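From: Yetunde Bassey
To: workshop-surfaces list
Date: 19 July 2018
Subject: Re: Tabletop finish: wipe-down, glare and seams

Latifa Abdelaziz wrote:

> We're replacing the two long tables in the Trernberg room and I have been
> asked to copy whatever you put in at Skenberg. Three questions.
>
> 1. Is the pale top holding up, or does it show every mark?
> 2. Does it throw glare under the ceiling lights?
> 3. What do you clean it with? Our old tops went gray in patches and I
> suspect the spray.
>
> I also have a quote from Grewal for a darker board at the same depth. It
> is cheaper, but the lead time is 28 days and I would need to decide soon.

Latifa,

Answers in your order, with a note on the board at the end.

## 1. Marks

The top is holding up. We have had it in use since April and I have two scratches to report, both near the end where the vise used to be clamped. Neither catches a fingernail. Pencil comes off with a damp cloth. Ballpoint does not come off completely, so we keep a sheet of kraft paper for marking out.

Crumbs and dark grit show more on a pale top than on the old brown one. I count that in its favor, as we sweep before sliding anything across it. Grit under a sliding part did most of the damage to the previous tops.

## 2. Glare

There is a soft sheen where light reflects off the surface, and you can get a brighter area if you sit directly opposite a fixture. I wouldn't call it glare. The grain is fine and straight, with alternating tan and creamy streaks, and it stays readable through the reflection. 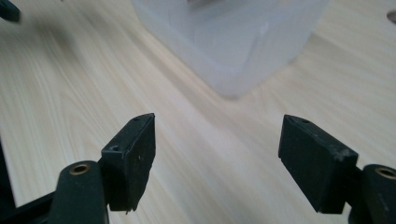

## 3. Cleaning

The routine we settled on:

- Dry brush first, along the grain, toward the open end of the table.
- Damp microfiber cloth with a few drops of dish soap in the bucket.
- Second cloth, water only.
- Dry by hand. Do not leave it to air dry, particularly at the seam.

We stopped using the Trostton spray. It left a film that picked up dust by the next morning, and the film took three washes to remove. If your old tops went gray in patches, wash one patch with plain soap and water before you blame the surface. Ours came back to nearly the original color.

## The board itself

Order the 30 mm thickness if you have the choice. The thinner one sagged between the legs once we put the parts drawers on it. Our span is longer than yours, so you may get away with less — measure leg to leg before you order.

Seal the cut edges on the day they are cut. We left one end raw over a weekend and it swelled enough to feel with a thumb. I sanded it with 400 grit and sealed it afterward, but the corner is still slightly proud.

On the Grewal quote: check whether the darker board comes with the edges banded. The price I was given did not include banding, and with it added the two boards came out close enough that I went with the pale one.

I have one offcut, 759 mm on the long side, which you can have for testing sprays. It is behind the door in the Skenberg store.

Yetunde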